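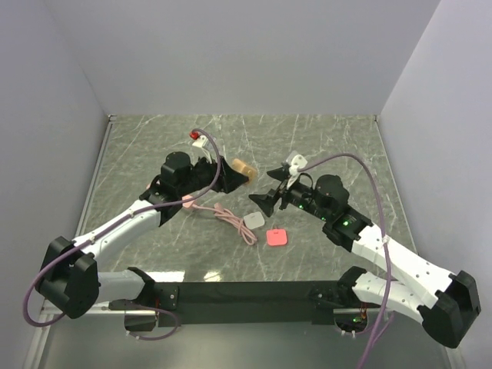

Selamawit Kumsa has opinions about countertops, and I got most of them before I'd even taken my coat off. She runs Degefa, a small surfaces shop on Prandby, and I'd gone to see her because my own kitchen counter is a disgrace (burn mark, two chips, a ring from a paint can). The first thing I asked her about was green. "Everybody comes in for white," she said. "Then they see a gray-green with thin white veins running through it, and they stand there and stand there." I get it! Those fine streaks keep a big surface from looking flat, and with plain pale gray walls behind it the color does all the work.

She agreed about the walls. "Leave them alone. People pick a marble pattern for the counter, and then they want another pattern for the wall, and by September they're calling me to ask what went wrong."

I asked if it bothered her when people chose a marble pattern instead of marble. She laughed at me — properly laughed. "I have a marble pattern at home. I cook with turmeric and I have two boys. You think I want to be running around after them with a sponge?"

Her business partner, Annick Poirier, came in from the back around then with coffee and took over on the subject of edges. Annick does the fitting, and she's fussy about the narrow places where a top meets a wall. "Crumbs go there," she told me. "Flour, sugar, everything. You want the corner neat or you'll be digging at it with a toothpick." She likes metal trim down the sides and she likes it thin. Selamawit would have none at all if it were up to her, and they've clearly had this argument before.

Samples are 18 dollars each and you get that back if you order. Annick says to lay yours flat where it'll live and look at it at breakfast and again after dark. "Don't prop it against the toaster. A counter isn't a painting."

I left with two greens and a gray in my bag. The gray is already out. My husband likes the darker green, I like the one with more veins, and the paint can ring is still there for now.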